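片づけの途中 ― 食後のテーブルまわり

Triltcombeの共用キッチンで、昼食後の片づけの様子を写真にまとめました。部屋の広さは12平方メートルほどで、食事用のテーブルは小さいものが一台だけです。使う人が入れ替わるため、食べ終わった食器は次の人が来る前に下げることになっています。

食器は色のはっきりしたものを選んでそろえました。壁が明るい緑色なので、最初は白だけにする予定でしたが、並べてみるとオレンジや青緑の皿も違和感がなく、そのまま使っています。購入先はBassiで、皿と椀を合わせて35点です。割れたものは6月にまとめて買い足しました。

テーブルと床まわり

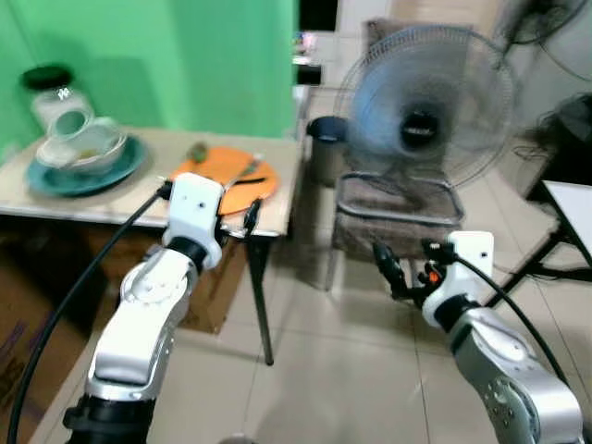 青緑の皿に白いボウルを重ねたところ。ボウルには食べ残しが少しついています。後ろは黒いふたのガラス瓶、手前はオレンジの皿。テーブルの下には段ボール箱、右端の少し先には黒っぽい円筒形のごみ箱があります。

食べ残しの扱い

皿に残ったものは、流しに運ぶ前にごみ箱へ落とします。排水口の網が細かく、米粒や野菜くずですぐに詰まるためです。汁気の多いものは古紙に吸わせてから捨てます。ごみ箱の袋は235枚入りの業務用をGivnessから取り寄せていて、交換は夕方に一度です。

段ボール箱は翌朝の回収に出します。中に物を入れる場合は、ふたに用途を書いてください。何も書かれていない箱は資源ごみとして扱います。

皿とカトラリー
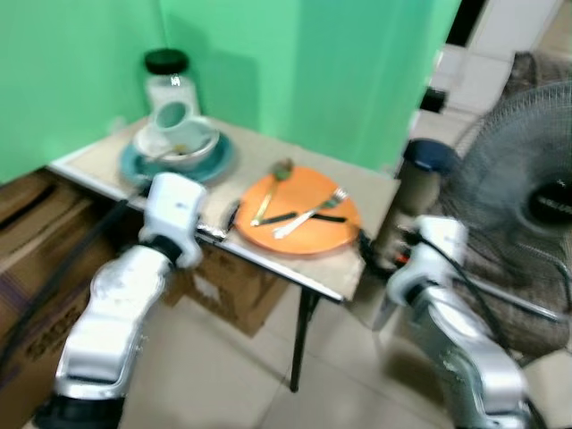 オレンジの皿に、金色の柄のスプーン、銀色の柄のフォーク、黒い柄のナイフ。奥の白いボウルの中では、白いカップが横向きになっています。

洗い場へ運ぶとき

カトラリーは皿に載せたまま運んでかまいません。柄の色がそろっていないのは、別々の時期に買ったものが混ざっているためです。引き出しの中では色で分けず、スプーン、フォーク、ナイフの種類ごとに戻します。

カップをボウルに入れて運ぶと一度で済みますが、深く重ねると抜けなくなることがあります。小さいガラスのカップは重ねずに別に運び、先に洗います。ふたつきの瓶はテーブルに置いたままで構いません。中身を補充する人は、ふたの外側も拭いておいてください。

テーブルは最後に台ふきんで拭きます。天板の縁に汚れがたまりやすいので、手前の縁も忘れずに。ふきんは4枚を順番に使い、使ったものは洗って窓側の棒に掛けます。

写真と文:Clerkerance 共用キッチン係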